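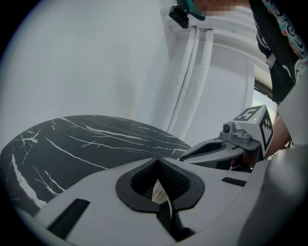
Yuzhen Xia thinks I should drop the half marathon and run the 10K with her in September. She said it on the phone last night and again by text this morning, so I suppose she means it.

The calf is still tight. I did 3 miles on the river path before work and had to walk the last stretch up to the Trident parking lot. No sharp pain, only the same pull on the outside that started after the hill session. I iced it for 15 minutes and ate breakfast standing up.

Training log says I should be at the long run stage by now. I am two weeks behind. Qianru Long lent me her foam roller and a sheet of stretches from her old coach, and I have done the stretches twice. The one against the wall helps. The one with the towel does nothing that I can tell.

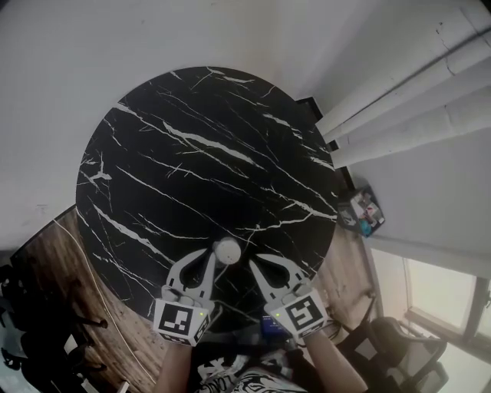

The entry fee is the other problem. I already paid for the half and they don't refund, but there is a transfer form on the Jesetitz race page and it closes at the end of the month. My bib number came through too, 3558, and I'd have to give that up. Last year they had 3000 runners and the start was a mess – I stood in the bathroom line and missed my wave.

Plan for now is two days off, then an easy run on the flat. If it pulls again I'll fill in the form and tell Yuzhen she was right. If it doesn't I'll try six miles and see.

Need new laces. Also need to wash the gray socks before the weekend.

2 comments
Share 0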